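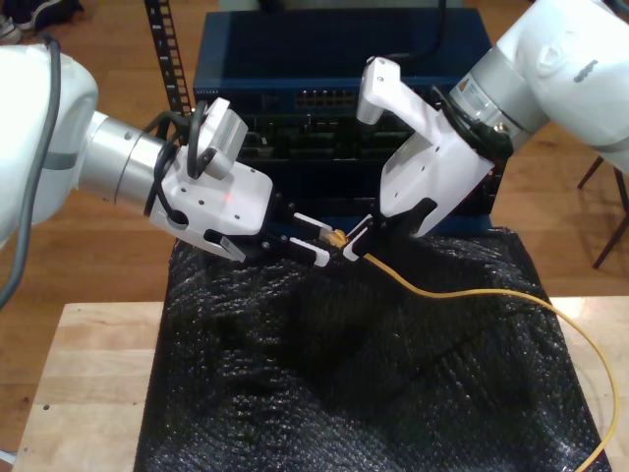 Plolier: is the switch in a rack already or just loose on the bench? Changes the answer a bit. Also what length are the patch leads.

Question
Home network switch, packing up the old one and wiring the new one, what order?
Asked by Zorkska, Aug 9, 2019

Loose on the bench for now, rack goes on the wall in September. Leads are mostly yellow, 2 metre. Run comes down from the ceiling in the spare room, 18 drops all up. None labelled, prevoius owner did it. Do I label first or plug everything in, see which lights come on and sort it out later? And does it matter which port goes where on a plain unmanaged switch. Sorry if this is a dumb one.

3 answers

Nollov
Label first. Both ends. You'll hate yourself otherwise. Cheap tone tracer does it, one person, one arvo. Masking tape and a marker is fine to start, proper labels once it's on the wall.
Port order doesn't matter on an unmanaged one. I still go left to right by room so I can find stuff.
Push each plug in til it clicks, then a light tug. If the little tab is snapped off bin the lead or re-crimp it, it'll work for a month then drop out when you bump the shelf. Don't lift the switch by the cables. Leave enough slack to pull the thing forward when it's in the rack, I left none and had to redo the lot.

Ekanayake
just plug it in mate, its a switch

Plolier
OK loose then. Agree with Nollov on labels. Put something soft under it while you work, bubble wrap or an old towel, mine scratched the table to bits. Take it out from underneath before you power up for real though, vents need air.
Other thing, 2 m is long for inside a rack. You'll get a big colourful nest out the front. Buy short ones for switch to patch panel and keep the yellow for the desk end. I paid $107 for a mixed bag of short leads, probaly too much, shop around.

Comment from Zorkska
ok labelling. Found four already that go nowhere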